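Storage bin

A storage bin is an open-topped container for loose goods, small parts or hand tools. Bins are made of sheet metal, molded plastic, wood or wire mesh. Sizes are set by the shelf or rack they fit.

Metal bins are usually folded from a single sheet and welded at the corners. Rims are rolled or hemmed to stiffen the walls. Load ratings for shelf bins run up to 500 pounds. 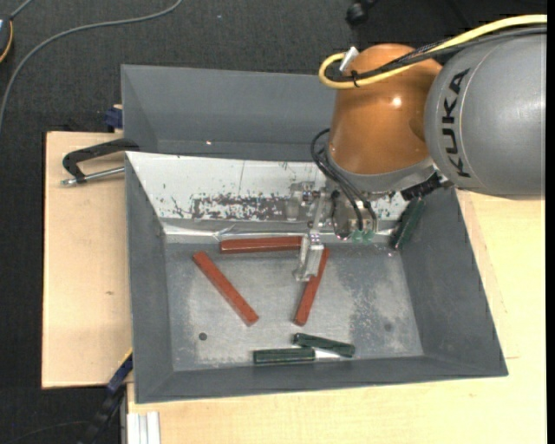
Gray metal bin with bars and green-handled tools.

Stacking bins have a lowered front wall, which allows picking while stacked. Nesting bins taper toward the base and take less space when empty.

Comments

Faith Kashindye: Hopper-front bins need their own section.

Prasert Petchrat: Is the rating per bin or per shelf?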